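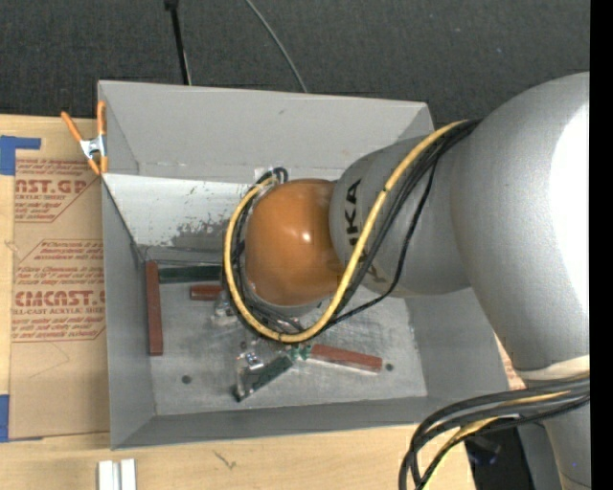
Felicidad Malabanan wrote in after the last post to ask why the planner doesn't simply treat the cables as part of the wrist and put one big box round the lot.

Posted April 6, 2026 by Tan
Filed under: Motion planning, Bin picking

We did try that. The box has to be large enough to hold the cable loop in every wrist pose, and once it is that large the planner won't go near the bin walls. Parts lying against a side became unreachable on paper. With the big box in place, Rostwood (our planner) returned no path for 6 of the 24 test grasps.

What we have now is a set of capsules along the cable run, fixed to the wrist link, with a second set that only switches on when the last joint is turned past a limit. It is cruder than modelling the cable properly, but it is quick to check and I can edit it by hand in a text file. The same tests now give two failures, both in the corners.

Perception has its own version of the problem. When the arm is over the bin, the cables cover some of the parts, and the segmenter used to split a long block into two short ones. Daron changed it so that we mask out the arm from the joint angles first, grow the mask by roughly 3 centimetres for the cables, and mark anything touching it as unknown. Unknown parts stay in the collision map but can't be picked until the arm has moved away and we have a fresh view.

Still to do: the clear parts. Depth on those is poor and I have no fix yet. I'd like the mask code merged into Rustmont by June.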